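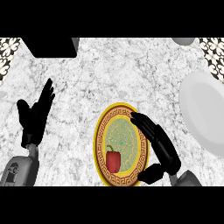

Simulated plate-handling task, two arms, with a red pepper on the serving plate.

Budgeting for a two-arm kitchen cell: simulation first, or hardware first?
Posted June 13, 2019 in Equipment and Procurement

Fusside Training Kitchens
Our organisation operates a teaching kitchen and has approval in principle to purchase a two-arm robotic cell for plating and clearing work. The capital request must be lodged in September. The supplier, Makero, has quoted separately for the arms, the multi-fingered hands and a simulation licence, and advises that the licence be taken out before any hardware is ordered. The rendering attached to this post is of the kind of task we have in mind, with one hand at the rim of a patterned plate and the other free. Our finance office has asked why a licence should be funded ahead of the equipment itself. We would be grateful for advice on how other organisations have apportioned such a budget, and on whether multi-fingered hands are warranted for crockery.

Pennington Catering Services
We lodged a comparable request two years ago and divided it into 2 stages. The first covered the simulation licence and staff time only. The second, covering arms and hands, was released once the tasks had been run in simulation with the dimensions of our own benches and plates entered. That work altered our order: the reach we had specified was too short for the depth of our counters, and the correction cost us nothing at that point.

With respect to hands, the deciding matter is the plate rim. A flat plate on a stone benchtop offers very little clearance for a finger to pass beneath it. Please ask the supplier to demonstrate the lift on your own crockery, loaded and unloaded, and to state the result in writing. If 70 of 100 trials succeed, the request should say so. Simulated contact and friction should be treated as indicative only.

You should also provide for the following, which were missing from our first quotation:
Spare fingertips and hand cables
Guarding and the site risk assessment
Electrical work at the bench
Freight and commissioning
Operator training — ours took 14 days
Annual licence renewal, which belongs in the operating budget and should not be carried as capital

Flotano
Agree with the above re staging. Check whether the licence fee is credited against the hardware if you proceed. Ours was, but only after we requested it.

Makero Customer Office
Licence terms differ by region. Please refer to the schedule attached to your quotation or contact your account representative.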